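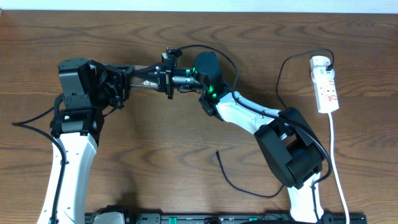
Is it true, one applicant wrote to us in March, that you pull teeth on the first day? It is not. First-year students at the Flodlow School of Dental Hygiene spend their opening term on plastic teeth, which complain less and never cancel.

How many places are there?
There are 40 each year. We get over 200 applications, so please spell the name of the school correctly.

Do I need a science background?
Two years of high school biology will do. Chemistry helps. Having watched a lot of videos of other people's root canals does not count toward either.

Where are the clinics held?
At the Tivdale building, up the stairs next to the bakery. Yes, we know. The cinnamon rolls have kept our patient numbers steady for years.

Can my family come in for a free cleaning?
Yes, from your second year. Appointments run long, as a student does the work and an instructor checks it, then checks it again. Bring a book.

What do I have to buy?
Scrubs, closed shoes and the Zetent instrument kit. Please don't buy a used kit from a graduate. You don't know where it's been, or rather you do.

Is the Sadowski Scholarship still offered?
It is. Applicants must be at least 19 and write 2 pages on why they chose oral health. "I like teeth" has been tried.

Last updated 16 Apr 2025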